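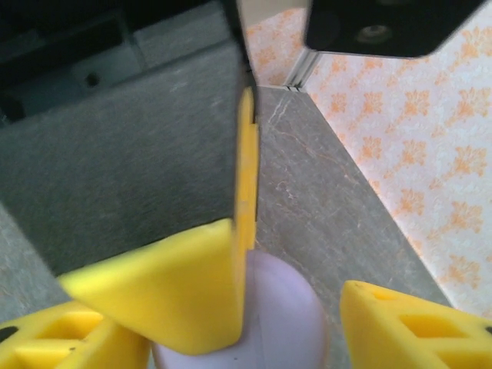
1/ A thread about bottles, lids and the marble table

27/09/2022

Good evening from Fasasham, where I have finally started on the bathroom things (I know, I know, I've been saying it since February). Make a cup of tea if you're coming along, as I've got quite a lot to say about lids.

2/ For anybody new, we moved in last winter and the bathroom has one shelf. One! It's a nice enough shelf but it's narrow, and everything we own for washing, creaming and rinsing has been living in bags on the landing ever since. This week it all came downstairs to the marble table so I could see what we've got.

3/ The table was in the house when we bought it. Grey marble top, weighs more than a horse, and I think the previous people simply couldn't face the stairs with it. I was going to sell it and now I wouldn't be without it. You can put anything down on it and wipe it afterwards, and things don't wobble.

4/ And yes, the wallpaper is staying for the time being. I've had messages. Pale background, orange floral damask, and it goes all along behind the table. I came in hating it. Then the light got into it one afternoon in spring and I went a bit soft, and now I catch myself defending it to visitors.

5/ Right, bottles. My first rule was that everything gets its lid opened before I decide about it. You would be amazed how many I'd kept for "finishing off" when there wasn't a teaspoon in the bottom. A closed bottle always looks as though it might be useful. Open it, tip it, have a sniff, and then you know where you are.

6/ My second rule was that if two of us in the house couldn't remember buying it, out it went. That took care of a surprising amount of hotel shower gel, plus a foot cream that I suspect came with us from the last house and possibly the one before that.

7/ Now, flip-tops. I have become a flip-top person. Screw caps are all very well until your hands are soapy, and pump tops never give you the last inch, however long you stand there going up and down at it like somebody with a flat tyre. A flip-top you can open with a thumb, and you can stand the bottle back down without looking.

8/ The best sort is the kind with a hinge that goes right back and stays there. If the lid only goes halfway it drips down the inside, and then it dries, and then you've got that crust that comes off in bits. Wide open or nothing, that's my position, and I'll happily argue about it in the replies.

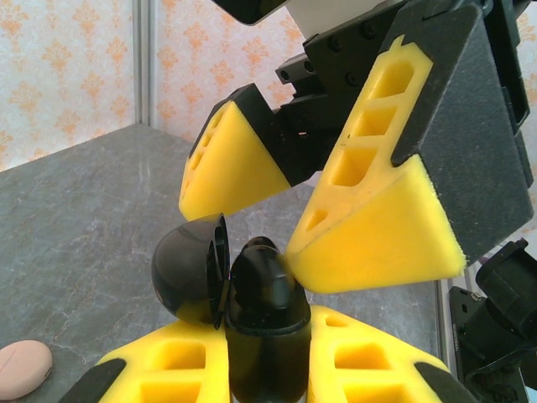
The black bottle with its lid flipped right back, and a good bit of that wallpaper.

9/ I do love a plain black bottle. The glossy ones show every fingerprint, I'll give you that, and somebody will be along to tell me so. But a rounded one with a shine on it makes a bathroom look as though grown-ups live there, even when there's a rubber octopus on the edge of the bath.

10/ The lavender colour was a slower business for me. I've always said I didn't care for pastels, and then a bit of pale lavender turned up among all this and I kept going back to look at it. It's that soft, matte finish, I think. Very restful next to orange flowers, which I'd never have guessed. I've started wondering about lavender towels, so please somebody talk me down.

11/ Somebody asked last time what I refill from. At the moment it's the big Puron shampoo for the two of us and the Ehlers hand soap for the kitchen and the downstairs loo. I haven't been sent anything by anybody, I just buy them at the shop by the station with everyone else. The Ehlers smells faintly of tomatoes, in a nice way, like a greenhouse with the door open.

12/ Sizes, as this is where I went wrong to begin with. I bought 500 ml bottles for everything on the grounds that I'd be refilling less often. Lovely on the table. Far too tall for the shelf! The mirror comes down lower than I'd thought and not one of them would stand up under it. I had measured the width of the shelf very carefully and never once looked up.

13/ So the 500 ml ones have gone to the side of the bath and under the sink, and the shelf gets little 100 ml ones for face things, the sort you'd take on a plane. They look rather sweet lined up. They also run out rather quickly, but I've decided that gives me something to potter about with on a wet afternoon.

14/ How I clean one before refilling, for the person who wanted the long version:

Rinse with warm water until it stops frothing, which takes far longer than seems reasonable. Then a drop of washing-up liquid, lid shut, good shake. Rinse again. Cotton bud round the hinge and the inside of the lid. Then leave it with the lid open overnight, and do please resist filling it the same evening.

15/ I didn't resist, the first time. I filled a damp bottle with a thick conditioner and within the week it had gone to something like thin custard. Perfectly usable, I expect, but I couldn't bring myself to put it on my head.

16/ A little funnel helps. Mine's an Irkix one out of a kitchen set and it folds flat, so it lives in the drawer with the birthday candles. For thick stuff I stand the refill pouch in a jug of warm water for a few minutes beforehand and it goes down much more willingly. Watch it towards the top though! It goes slow, slow, slow and then all at once.

17/ Labels. I go back and forth. I had a label maker out in the spring and labelled things in capital letters, and it felt like washing in a hospital. At present I'm trying a small dab of nail varnish on the base, one colour for shampoo and another for conditioner, and so far we've only had one mix-up. (It was me. I wasn't wearing my glasses.)

18/ Before you ask, the old bottles. Anything with a sound lid I've kept for garden use, so there's now tomato feed in something that used to hold bath foam, very clearly marked in permanent pen. The rest has been rinsed and gone out in the recycling with the caps on, as our council likes it. Yours may feel differently, so do have a look.

19/ I also had a go at adding up what I'd spent on half-used toiletries since we moved, going by the bank app. £142. I had to have a sit down. A fair bit of that was one winter of dry hands and believing everything I read, but even so, that's a decent pair of shoes and some change.

20/ To answer a few of you together:

The marble does mark, yes, if you leave something acidic on it. I keep bathroom cleaner well away from it and use a soft cloth with a tiny bit of washing-up liquid, then dry it.

No idea who made the wallpaper. There may be a roll end in the loft but I'm not going up there until the weather turns and the wasps have moved on.

21/ And to the lovely person who said their mother had the very same pattern in the dining room, I would give a great deal to see a photograph. Did she have it in the orange? I've only ever seen ours, and I'd love to know what anybody put with it. Curtains especially. I've been living with the wrong curtains for months.

22/ Still on my list: the drawer of hair things, the sun creams (all of which need their dates reading in a good light), and the basket of samples, which I've been saving for guests who always turn up with their own. I may be firm with that one. I may also sit on the floor and try them all, which is how it went last time.

23/ If you've a bathroom shelf as mean as ours, tell me what you keep on it and what you've banished. I'm particularly after ideas for toothbrushes, as the mug gets a puddle in the bottom and I've gone off looking at it.

24/ One more thing and then I'm off to rinse bottles. Does anyone know whether you can get the hinged lids on their own, without buying the whole bottle? I've a good one with a cracked cap and I can't bear to part with it over that. Will report back on the sun creams when I've found my glasses.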